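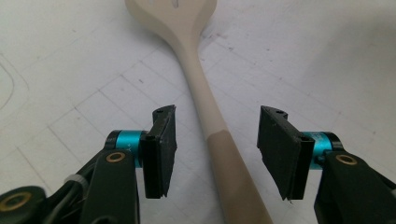

A slotted spoon with a two-tone handle, cream above and tan toward the grip end

A slotted spoon is a kitchen spoon with holes, slots or other openings in its head. It is used to lift solid food out of a liquid, such as dumplings from broth or poached eggs from water, while the liquid drains back into the pan. Slotted spoons belong to the wider group of slotted utensils, along with slotted spatulas (also called slotted turners), skimmers and spiders.

Design

The head is usually oval and shallow. Openings may be round or long. Long slots drain quickly but let small items such as peas and lentils slip through, so spoons meant for legumes tend to have round holes. The neck is narrower than the head and widens again into the handle. On many spoons the grip end is a different color or material from the rest.

Common materials are stainless steel, wood, nylon and silicone. Steel is strong and can be made thin, though it scratches nonstick coatings. Wood is gentle on pans but is harder to cut with fine openings and should not be left to soak. Nylon softens if it is left against the side of a hot pan.

Slotted spatulas
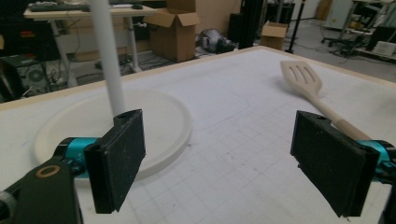 Slotted spatula with four parallel slots in a wide, flat head

The slotted spatula has a flat head in place of a bowl. It is made for turning and lifting food in shallow fat, and the slots let oil run off before the food reaches the plate. The slots also reduce suction under thin items such as fish fillets and fried eggs. A slotted spatula is a poor choice for serving from a deep pot – food slides off the flat head as it comes up.

The two are often sold together. The Koron kitchen line, introduced in Sandport in February with a first run of 800 sets, paired a slotted spoon and a slotted spatula of matching length. The designer, Binta Chukwu, kept the slots on both wide enough to be cleaned with an ordinary dish brush.

Storage

Long-handled utensils are kept in drawers, in upright crocks, on wall rails or on stands. Those with a hole or loop at the handle end can be hung. Small countertop stands with a central pole and hooks at the top, sold mainly for mugs, will also take light utensils if the base is heavy or broad enough to keep the stand from tipping.
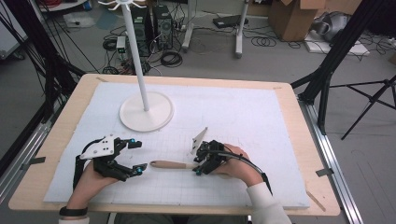
Mug tree with a round base and curved hooks at the top of the pole

Hanging keeps the head off the counter and lets water drip from the slots after washing.

See also

Skimmer
Ladle
Spatula
Mug tree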